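Earplugs, again

I have now spent most of February teaching a policy to put foam earplugs in a drawer, which is the kind of sentence my mother no longer asks me to repeat.

The task sounds like a warm-up. Pick up an earplug, put it in the parts organizer, shut the drawer. We collect the demonstrations by hand, with a gripper in each fist, and train on whatever the grippers saw. Gayan Dewan picked earplugs because they're soft and small, and because Hilteck sells them by the bucket. My vote was for wooden blocks. I was told blocks were "solved."

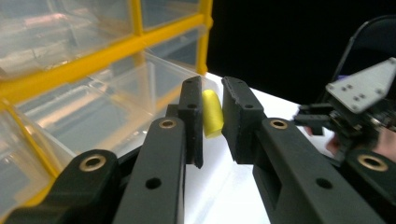 Why not just teleoperate a real arm?

Hand-held grippers are faster. I can get through a demo in the time it takes me to clear a fault on the arm, and my wrists complain less.

So, the result. We trained the same policy two ways. The first set, 991 demos, was everything we had, fumbles included. The second was 217 demos that Bhupendra Ahuja went through by hand, keeping only the ones where the approach to the earplug was slow and the fingers opened wide well before they got there. I expected the big set to win, and I said so in a meeting, with witnesses.

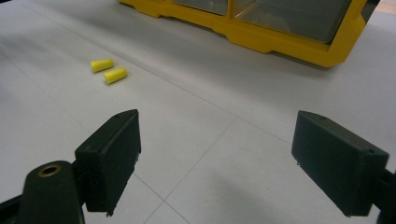

The small set won. Not by a landslide, but by enough that I reran it with a new seed and then with another one, in the hope of being less wrong. Same story. The policy trained on everything had picked up my bad habit of closing the fingers early and shoving the earplug across the table until it gave up.

What surprised me more was the drawer. Bhupendra hadn't filtered for the drawer at all, and that half improved anyway. His theory is that people who are careful at the start of a demo stay careful. My theory is that he threw out all of mine. (He kept 8. I checked.)

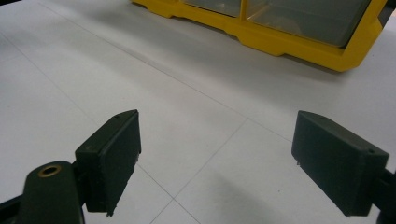 There are caveats, and I'd rather list them than get them by email. We only tried one organizer. The lighting never changed. Filtering took nearly 13 hours of a grown man watching foam, and we haven't counted that in the cost of the small set, although he has. I'd also like to see whether a dumb speed threshold gets most of the benefit, so that's what the Pronow machine is chewing on overnight.

If the threshold works, we move on to the task Barua wants, with two kinds of screws and a lid. If it doesn't, Bhupendra gets a more comfortable chair.
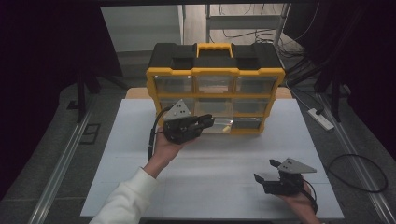
Both grippers above the table, one pointed at the lower middle drawer.

Code goes up in the Flakumden repo once I've removed the comments I wrote after midnight.

13 comments
8 shares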